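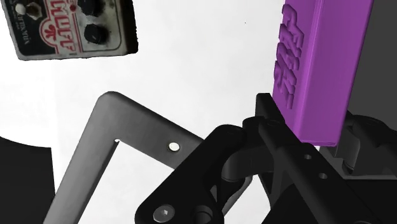 Wrist view, sim cell, pedal and purple block

Ticket: open day demo, Jullport site
Opened: Sunday, June 26, 2022
Product: Indow viewer
Status: pending

Problem: wrist view on the visitor screen lags the room view. Delay grows to 5 seconds after 30 minutes of running. Visitors asked if the two screens were showing the same run.

Tried: restarted the viewer. Lag cleared, then came back. Swapped the network cable, no change. Log stops at 2,000 lines, so the start of the fault is missing.
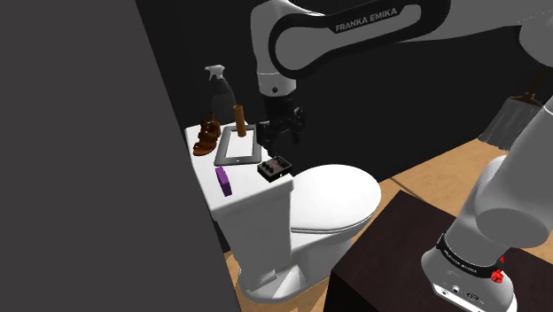 Room view kept time through every session. It runs on the second Todorova display, with its own feed. We used the toilet tank layout for all groups, with the spray bottle at the back corner and the tablet lying flat. Loading a simpler layout made no difference to the lag.

Next: cap the wrist feed buffer at 50 and rerun before the Vindodham visit.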